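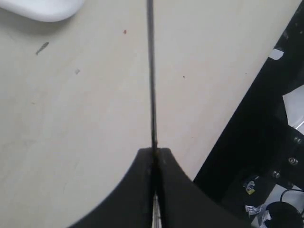

Hi, I'm Babatunde Akinola, and I run Ollavero, a tabletop workshop in Judport. We resurface, refinish and repair the tables people sit at every day: kitchen tables, café tables, school tables, the big one in the back of the library that everyone leans on. If it's flat and you eat or work at it, we probably want to see it!

I got into this by accident. My aunt had a cream-colored kitchen table that she wanted hauled to the dump, and I talked her into letting me have a go at it over a long, cold February. I made a mess of the first coat (and the second, if I'm telling the whole story), but by spring she had it back in her kitchen and her neighbors were calling me. She still serves Sunday lunch on it, scuffs and all.

There are six of us now. Jeferson Guerra handles sanding and finishing and is fussier about light colors than anyone I've met. Pale tops are hard – every smudge shows, and a dull patch in one corner can bug you for years – so he gets all of them. Aminu Dauda does pickups and deliveries, and Daniyal Warraich answers the phone, writes the quotes and keeps me from promising things for Friday.

The shop is at 453 Igwe Street, two doors down from the tire place. Come in through the side. We love it when people bring photos of their table first, especially one of the whole top in daylight and one close up of an edge, so we can see where it's wearing.

A few things folks ask a lot. Yes, we work on tables with a past: burn marks, glue, glitter, a decade of homework. No, you don't have to empty the drawers, but please do (Aminu has found some odd stuff). And we're happy to leave the marks you like. One family asked us to keep the ring from Grandpa's coffee mug, so we worked around it and sealed it in.

We're open Tuesday through Saturday, and there's usually coffee on. Ring the bell twice if the sander's running.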